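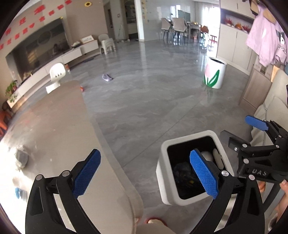

Grustamel bin liners come in one colour, black, and one size, which suits most kitchen and living room bins up to 16 litres. We tried a cheerful lemon version last November and sold six rolls, four of them to the same address. Black hides a multitude of teabags, and it looks perfectly respectable in an open white bin like the one shown, squared rim and all. The top folds over the edge by a hand's width and stays there, even when somebody posts a whole melon through it.

Liners are sold in rolls of 100 or boxes of 200. The box has a tear-off front that tears off roughly where we drew the line.

Tie handles: yes
Scented: no, we have smelt the alternatives
Fits Heffernan pedal bins: yes
Fits Zolier slimline: yes, with some bunching at the back
Fits Jorov corner bin: only if you are patient

Not suitable for hot ash, garden rubble or moving house — though we know you will.

Orders over six rolls are posted free. Returns accepted on unopened rolls only, please.

Page updated 4 July 2023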